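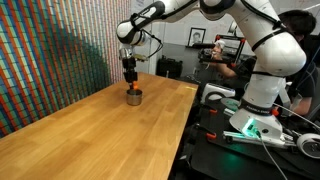 A robot arm holding a small orange item over a metal cup at the end of a wooden table.

Shared Automation Equipment: Frequently Asked Questions for Budget Holders

These answers apply to all departments at the Ustley and Flemwood sites that intend to request a robot arm, a gripper or related equipment in the coming budget year. Questions not covered here should be sent to Itzel Escobedo, Equipment Planning.

When must a request be submitted?
Requests are accepted until noon on the last working day of February. Late requests are held over to the following year unless they replace equipment that has failed.

Can we ask for an arm without naming a task?
No. Each request must state the task, the items to be handled and the hours of use expected in a normal week. Placing small parts into a cup or tray is an acceptable task, provided that the size and weight of the parts are given.

What should the budget include besides the arm?
The arm is often less than half of the total. Please enter separate lines for the gripper, the mounting rail or plate, clamps, the work table, cabling, the control computer, safety assessment and staff training. Requests showing a single combined figure will be returned.

Is there a fixed allowance for small items?
Yes. Each approved project receives £1600 for clamps, cups, trays, spare fingertips and similar items. Any unspent balance returns to the central budget at year end and cannot be carried forward.

May we use a table we already own?
In most cases, yes. The surface must be level and must not move when pushed by hand. Wooden tops are permitted. The arm itself must be fixed to a separate rigid base approved by the Estates Office – not to the table.

How much floor space is needed?
This depends on the reach of the arm and on whether people will work nearby while it is running. A sketch of the room, showing doors, benches and sockets, must accompany the request. Estates will visit before approval if other staff share the room.

Which suppliers may we use?
Detano and Varela both hold framework agreements with us. Quotations from either are valid for 30 days. A department wishing to use another supplier must provide three written quotations and allow additional time for checks.

How long does delivery take?
Please plan for 17 weeks from the date of the purchase order. Grippers ordered separately may arrive earlier, but will be kept in the Flemwood store until the arm has been accepted.

Can we borrow equipment before deciding?
Departments may book the shared arm at Ustley, in Room 132, for up to two weeks. No charge is made for the first booking. Bring your own parts – the store does not supply them.

Who pays for servicing and repairs?
Annual servicing is paid centrally for the first three years and by the department from then on. Damage caused by use outside the approved task is charged to the department in full.

What happens when the equipment is no longer needed?
Return form EQ7 to Equipment Planning. Equipment is offered to other departments before any sale is considered, and income from a sale is not credited to the original budget holder.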